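Ticket 642 - Parry dinner set, bowl wont sit flat in plate
Status: open
Logged by: Shiuli Ranasinghe
Assigned: Debashish Saha

2:10 pm - Customer at Stelley rang. Bought the Parry plate and bowl in August, says bowl rocks when it's on the plate. Wants a swap or her money back. Colours are the blue plate, purple bowl.

2:25 pm - Asked her to try bowl straight on the bench, no plate. Still waiting to hear.

3:05 pm - Got a set out of our own stock. Bowl on plate, grey benchtop. Photos below. Havent measured the bases yet, need the calipers back from Wendereo.

3:20 pm - Deb, can you check the batch sheet? Around 50 sets went out to Stelley. If its the plate well thats off I'd sooner know before teh next lot ships. Dont offer refund till we've got her photos.
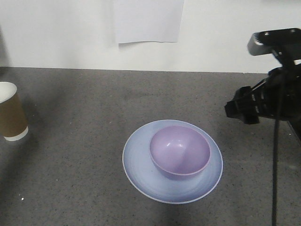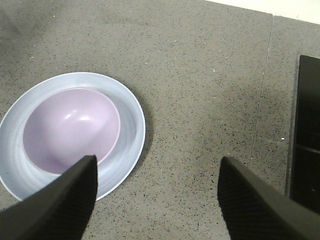
Stock set, bowl in plate, both photos. SR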